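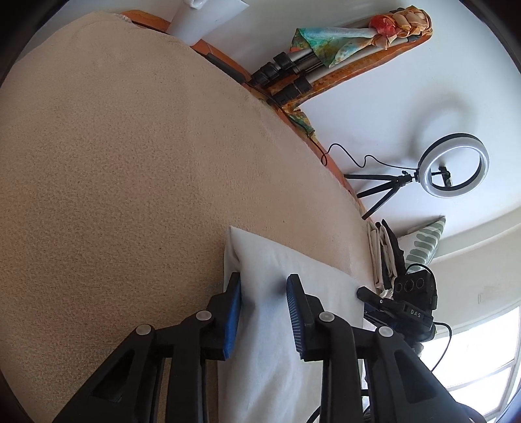 Softener and the Bath Towel: A Term Project in Household Textiles
Covis College, Intro to Materials, group report
Last updated: Oct 3, 2024
Shares 6 | Comments 4

Why we did this

Our first proposal was to study the tensile strength of climbing rope. The department does not have a machine that can break climbing rope, and was not willing to let us use the stairwell. Our second proposal was towels.

The question is an old one. Labels on cotton towels often tell you to go easy on fabric softener, and labels on fabric softener tend to show towels. Somebody's label is being optimistic. We wanted to know how much water a towel stops picking up after regular washing with softener, and whether skipping it for a few washes brings the towel back.

Background, as brief as we could make it

Terry cloth is covered in small loops of yarn. The loops give water a lot of surface to cling to and a lot of little gaps to be pulled into. Liquid softener leaves a thin coating on the fibers, and the coating makes the loops slide over each other, so the towel feels nicer in the hand. The same coating tends to keep water off the cotton. New towels often have a finish on them from the factory, so a towel fresh out of the store can be bad at its only job until it has been washed a few times. We did not know this when we started, and it cost us our first set of readings.

What we used

Six bath towels from De Luca, all from the same shelf and, we hope, the same batch. One bottle of Nelten liquid softener, unscented, chosen after a group member got a headache from the scented one. Regular powder detergent. A kitchen scale. A baking tray, since returned to the kitchen it came from. The washing machines in the basement of Rotthorpe Hall, which have two settings that work.

Method

We split the towels into two sets of three. Set A was washed with detergent only. Set B got detergent and the amount of softener shown on the cap, or as near as anyone can pour to a line that is the same color as the cap. All six went through 19 washes between February and the end of term, and were tumble dried on medium.

For each reading we poured 200 ml of water into the tray, laid the towel on the water folded in quarters, waited one minute, lifted it by two corners, let it drip for a slow count of ten, and weighed the water left behind. We measured after the first, fourth, eighth and last wash.

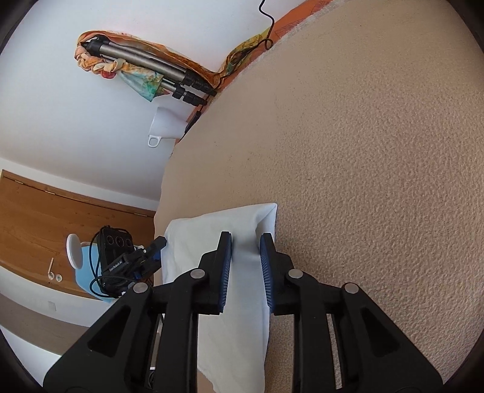 White towel, folded, on beige carpet.

The count of ten turned out to be a weak spot. Three of us counted at three different speeds, and one of us sped up when hungry. From the fourth wash on we used a phone timer, which is why the early numbers should be read with some kindness.

Results

After the first wash both sets were poor, and there was nothing to choose between them. By the fourth, Set A had improved a good deal and was leaving only a shallow puddle. Set B had also improved, but less. From then on the two sets drifted apart. By the last wash, Set A was clearing nearly all the water in the tray, while Set B regularly left enough behind to wet a sleeve -- we can confirm this from experience.

We then washed Set B without softener four more times. It got better each time but did not catch up with Set A before we ran out of term.

We also ran a touch test in the Rotthorpe lounge, where people were asked to feel one towel from each set with their eyes closed and pick a favorite. Set B won easily. Several people said they would rather own it. When told it was worse at drying, most of them still said they would rather own it. We had no category for this on the form and wrote it in the margin.

The laundry room log

As a side project we asked the building office how much the machines get used. The answer was 753 loads over the term. We had planned to work out how much softener that might involve, but the log does not record what people put in, and our survey on the subject got seven replies, one of which was a complaint about the dryers. We report the figure anyway because it took two weeks to get.

Problems

One Set A towel went missing for four days and came back folded better than we had ever folded it. We washed it again and kept it in the study, with a note.

The two working machines may not rinse equally well. We swapped the sets between them every other wash, apart from the time when one was full of someone's sneakers.

The scale only reads in steps of five grams. For more than 300 minutes of careful pouring, this felt like a poor return.

Three towels per set is not many. With a bigger budget we would use more of them, at least one other brand of softener, and a person whose only duty is to count to ten.

What we would try next

Vinegar in the rinse comes up in every discussion of this subject, usually with great confidence. We would like to test it against plain washing over the same number of loads. We would also like to compare line drying, if the building ever lets us put up a line. The request is in -- the form asked for the "expected duration of line," and we wrote "until dry."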